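I bought the Callico knee pillow in February, after my hip started waking me up at 5 every morning. I'd already tried folding a regular pillow in half (it pops open the second you roll over) and a rolled towel, which was like sleeping with a log. So I paid 32 dollars for this one and told myself it was cheaper than a new mattress.

It's a foam wedge with a dip on each side for your legs. The first two nights I hated it! It felt way too firm, and I kept kicking it onto the floor. Then I started using the strap, and from there things got a lot better.

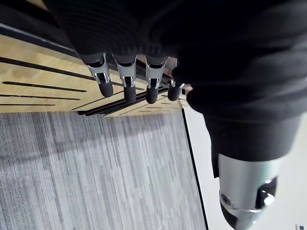 The cover zips off and goes in the washer, and mine has come out fine every time, though it takes forever to air dry. I wish they sold a spare. The Pelupessy one my sister has comes with an extra cover, but it's softer, and I flattened it completely when I borrowed it for a weekend.

My one real gripe is heat. On warm nights the foam gets toasty, and I end up shoving it down by my feet around the time I'd like to be asleep. I'd still buy it again – side sleepers especially should give it a week before sending it back.
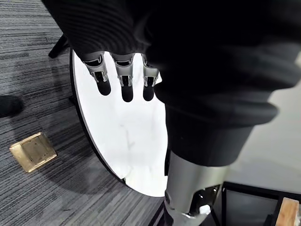 Lise Thibodeau wrote in to say she had the same trouble with the heat and now slips a cotton pillowcase over hers, strap and all. She's on her second one, and the first lasted her 36 months.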